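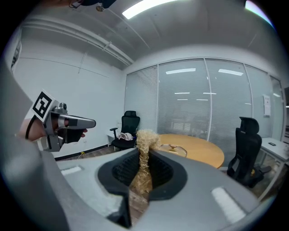 The trouble with teaching a machine to pick things up is that most of the world's things were not designed with the lesson in mind. I have spent the whole of May on the soft and scruffy end of the problem: cloth, string, tissue, dried grass, anything that changes shape when you look at it sternly. Straw is my current favourite enemy. A bundle of the stuff, tan and shredded with a fluffy tuft on top, has no edges worth speaking of, and if you ask a vision model where it stops and the air begins you get an answer with a lot of confidence and very little straw in it. A glass bowl like the one on the round table is nearly as bad, being mostly an outline with the room showing through it, and I had rather hoped to do one hateful object at a time.

The project is called Storum, for reasons lost in an old email thread, and the question behind it is small enough to fit on a beer mat. When you learn a grasp from people working with hand-held grippers, how much does it matter when they let go? Everyone fusses over the approach. You can read paper after paper on how the fingers come in. The release gets a sentence, usually near the end, usually containing the word "simply".

Palesa Modise had the idea that the release was where our policies were going wrong, and she had it a good while before I agreed with her. Our early model would collect a tuft of straw quite nicely, carry it to the bowl, open its fingers and then sail off with half the tuft still attached, like a man leaving a restaurant with the tablecloth in his belt. I said it was a friction problem. I ordered different finger pads. I ordered them twice.

What Palesa did instead was go through the demonstrations and look at what people's hands did in the moment after opening. With a solid block they open and leave. With straw they open, wait, give a tiny shake or a backwards twitch, and only then leave. The people doing it had no idea they were doing it. I watched my own recordings and there I was, twitching away like a rabbit.

Our labels had been chopping all of that off. The preprocessing script (mine, I'm sorry to say) marked the end of a demonstration at the point where the gripper width passed a threshold. Everything after that was thrown away as "idle". So we had carefully taught the model the first nine tenths of a job and binned the part that made it work.

The fix was dull. We kept the tail, and we gave the model a second thing to predict alongside the usual motion, which we call the parting signal: a single number saying how likely it is that the fingers and the object are still tangled up. It is trained from hand labels, which meant sitting down with 1,049 demonstrations and marking the point where the last strand came free. Orysia Yatsenko did most of these and has asked me to mention that she would like never to see raffia again. (We say straw in the paper. Some of it may be raffia. There was an argument.)

Then we tested it. We ran 231 trials with the new version on soft objects, using the same starting positions as the old one, and scored a trial as a pass only if the whole object stayed where it was put. The old model left something hanging from its fingers often enough that we had stopped remarking on it. The new one failed in 56 of the 231. I would not hire a waiter on those terms, but it is the first time the failures have been in the minority for this set of objects, and I went home early and had a bath.

Some caveats, before anyone at Mokgethi writes to me again. The labels come from one person, so what we have learned is partly the physics of straw and partly Orysia's opinion of it. We had her relabel a batch without seeing her first answers and she mostly agreed with herself, though she got noticeably stricter as the afternoon wore on. We also haven't separated the two changes properly. Keeping the tail might be doing most of the work by itself, with the parting signal along for the ride. Palesa thinks so. I think the signal matters more for cloth, where there is less to see, and I have 2 plots that support me if you hold them at the right angle.

There is also the matter of speed. The new policy is slow. It waits over every object, including the solid ones, giving a wooden block the same small farewell shake it gives a handful of straw. It looks polite and it costs us time on every cycle. Sterero, the simulator we use for pre-checking, is no help here at all, as its idea of straw is a bag of stiff little cylinders which fall off the fingers as soon as they are asked.

Next up is mixed batches, straw and solids together, to see whether the model can learn when a goodbye isn't needed. After that Tondel wants us to try wet tea towels. I have put the finger pads back in their box and will be returning the second lot if I can find the receipt.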